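How Celebrity Biography Sites Report Family News
Project report, Media Studies, submitted 1st November
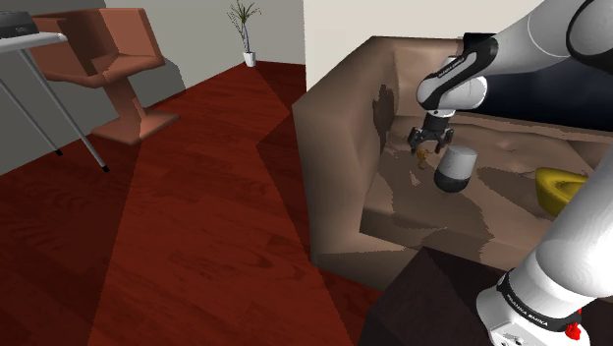 The aim of this project was to find out where short online biographies get their facts, and how often those facts agree. The pages I looked at are the kind that come up when you search a public figure's name with words like "husband," "children," or "net worth." Most are under 500 words and few name an author.

Method

I collected 60 pages in September from three sites: Irker, Mustthorpe Daily, and Videx Bio. All of them covered activists, speakers, or writers who are known for one cause and not much else. I left out actors and athletes because their pages usually come from press material. For each page I noted the person's age, marital status, number of children, and any source given. I then looked for the same facts in an interview or on the person's own website.

Results

Of the 60 pages, 23 gave no source at all. Another 25 pointed to a social media post, but often the link went to the account and not to the post itself, so the reader would have to scroll back to find it. The remaining pages linked to a news story or an interview.

Age was the fact most often wrong. Several pages worked it out from the year a person finished college, which does not work for people who went back to school later. Marital status was the next problem. Divorces were reported late or left out, and on Videx Bio two pages still listed a spouse who had died. Number of children was mostly right, although adopted children and stepchildren were handled differently from page to page, sometimes on the same site.

The wording was also a problem. Many pages looked like they had been copied from another site and run through a synonym tool. "Late husband" became "tardy husband" on one Mustthorpe page, and a "keynote speaker" was called a "main talker." I had not planned to record this, so I do not have a figure for it.

Irker did better than the other two. Its pages had dates, and corrections were marked at the bottom — though only on pages written after the site changed its layout.

Limits

This was a small sample, and I checked everything alone. Pages may have been edited after I saved them. For people born before 2000 it was easier to find older interviews, so their pages got a more complete check. I also followed the Idahosa coding sheet from class, which has no box for "partly correct" — I counted those as wrong.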